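6/21/22, mobile money agent trials, Cotley pilot

Really good day. The new sign-up flow finally ran end to end on the cheap handsets, and the whole thing now fits in 2 screens instead of the mess we had before. Went through the Clorcombe logs first thing: 218 accounts opened by agents since the pilot started, and most of them have had at least one deposit after the opening one. That second deposit is the number I care about! An account that gets opened for the free airtime and then sits there tells us nothing.

Biggest surprise is how small the deposits are. The most common amount is 200, by a long way, and people make it again and again. I had the fee tiers set up as if everyone would save once a month after market. Wrong. They save in little bits, several times a week, so the flat fee eats them alive. Want to try a version with no fee on the first few deposits and see if the agents still earn enough to bother. (Float is the other half of this. If an agent runs out of e-money at noon, the customer walks home and we lose the habit.)

Reconciliation: 546 lines in the Sarkov export, all matched except the reversals, which come through with the sign flipped. Same bug as last November. Wrote a small check for it, saved next to the import script. 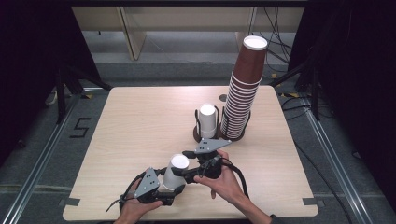 Pirzada came back on the fee idea before I'd even finished writing it up, saying that agents will split one deposit into several if each small one is free and pays them commission. Fair point, and I should have seen it. Their suggestion is a daily cap per customer, with commission paid on the day's total. I like that a lot. It's easy to explain at the counter and it only needs one extra field in the ledger.

Also tried reading the balance message out loud in the local language version. Much better than the text alone, but the voice says the account number before the balance and it's far too long. Swap the order, balance first, and drop all but the last digits.

To do:

- daily cap in the test ledger, then rerun the Clorcombe data through it
- ask Sarkov for the reversal flag as its own column
- float alerts: try a lower trigger for the market-day agents
- rerecord the balance prompt
- send Pirzada the deposit histogram, the one by amount

Still don't know why deposits dip in the middle of the month. Check against school fee dates.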